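Section 3 -- Two-arm cell, chess table: start-up and cable check
Wekell cell guide, Stindow bench. Rev. March 2, 2025, R. Krishnan

Do this every time the cell has been powered down, or after anyone moves an arm by hand. Skip nothing. Takes a while the first time, gets quicker.

CAUTION: Arms can drop when brakes release. Hold the forearm, not the gripper. Keep fingers out of the elbow.

1. E-stop in. Main switch off. Wait for both arms to go limp before touching cables.
2. Wipe the black surface. Dry cloth only, no spray. Small scuffs are fine, leave them.
3. Follow the purple cable on each arm from the gripper bracket back to the elbow. Ties snug on the forearm, not crushing. You want a free loop over the wrist. Cable pulled flat there = redo it.
4. Same at the bases. Check the loose loop by the left base isn't pinched. Slack is OK, pinched is not.
5. Look at the small boards on the front strip, left and right. White connectors pushed all the way home. Don't pull on the thin red wires -- they will come out, ask me how I know.
6. Main switch on, E-stop out. Run program 502 (slow home).

NOTE: 502 moves the left arm first. If the right one goes first you have the old January file loaded. Stop and load the new one from the Waaka folder.

7. Set the board on the diagonal, corner toward the back wall. Light pieces go on the lower right side, dark ones opposite.
8. Run program 141 (meet at center). Arms should come in from both sides and stop with the grippers close together over the board.

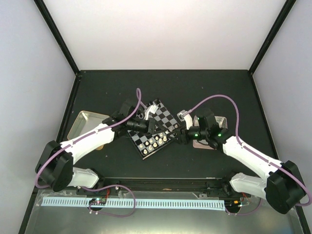 Fig. 3-1. Both arms over the board, grippers nearly meeting.

9. Check teh gap at the fingertips by eye. No contact allowed. If they touch, E-stop, back both arms off by hand, redo step 6.
10. With arms still in, look at the cables again. Each one should arch clear of the wrist and not drag on pieces.
11. Trays: one left of the board, one right. Push them in under the arms until they seat. Captured pieces only, no screws or tools please.

CAUTION: Don't reach in to fix a tipped piece while 141 is holding. Pause, E-stop, then fix.

If homing fails with code 36: reseat the connectors for that side (step 5, power OFF) and start over from step 6. Fails again, leave the cell off and tag it. Spares are in the Zulusberg cabinet, second shelf. Sign out what you take, cables to -- Rekha Krishnan keeps the list.

Gripper finger swap is in Section 4.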